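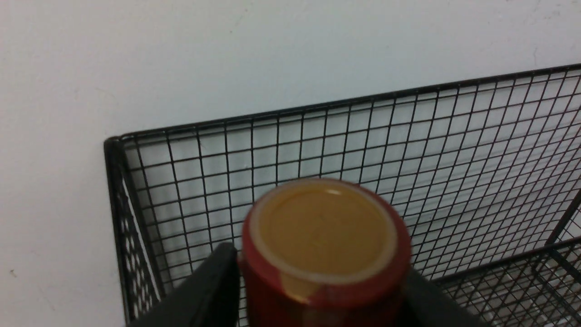 A red can with a yellow top at the black wire mesh basket.

Pullwood pantry swaps shelves for baskets

The community pantry at Pullwood Hall has taken out its old shelving and moved all of its tinned and dry food into wire mesh baskets, in a change that organisers say has already shortened the wait at the door.

The pantry reopened in May after being closed for two weeks while the work was done. Households can now pick what they want from baskets set out at bench height, instead of asking someone behind a counter to reach it down.

Coordinator Unai Robles said the old shelves had been in the hall since 1994 and were too deep for the job.

"You'd put new tins in at the front and the ones at the back would stay there for a year," he said. "We did a full clean-out before we closed and found 217 items past their date. That was food people had bought and carried in here, and we had to throw it out."

The baskets are open at the top and can be lifted out one at a time for checking. Tins go in one kind to a basket where there is enough stock, and odd ones are grouped by use, so that tomatoes, beans and soups are kept apart from fruit and custard. Each basket has a card tied to the handle with the month it was last sorted.

Mr Robles said mesh was chosen over plastic tubs after a short trial over summer. The tubs were cheaper but hid what was in them, and two of them split when they were filled with tins. Flour and sugar stay in lidded containers in the kitchen, along with anything in a paper bag.

The money came from a street stall and a raffle, which together raised $2596. That covered the baskets, the timber for the benches and a second set of scales. The benches were built by Grasholm Joinery, which charged for materials only. Some of the old shelving has gone to the tool library in Kaimal Street and the rest was taken for scrap.

The new layout has cost the pantry some storage. Bulk cartons that used to sit on the top shelves are now kept in the room behind the stage and have to be wheeled through before opening time. Mr Robles said this was manageable in most weeks but could be a problem in the lead-up to Christmas, when donations are heaviest. The group has asked the hall's managers for use of the second storeroom from November.

Regular visitor numbers have grown since last winter, and the pantry now also packs parcels for people in Natov who can't get to the hall. Those parcels are made up from the same baskets on the morning they go out. Under the old system they were packed the night before and left on the floor near the side entrance.

People donating food are asked to check the date before dropping it off and to leave at least three months on tins. Dented cans are fine if the seam is sound and the can isn't bulging. Ring-pull cans are preferred, as not every household has a can opener. The pantry is short of tinned fish, tinned fruit in juice, long-life milk and cooking oil, and has more than enough chickpeas and pasta for now.

Glass jars are accepted but should be handed over at the door and not left in the donation bin at the front of the hall. The bin is emptied each day that the pantry is open. Home-made preserves and opened packets can't be taken.

The pantry is also looking for sturdy shopping bags in good condition, particularly ones with flat bases. Bags can be left in the bin with the food.

Doors open at 10am and close at 1pm. Entry is by the side ramp while the front steps are being repaired, and the accessible parking space has been moved to the same side of the building.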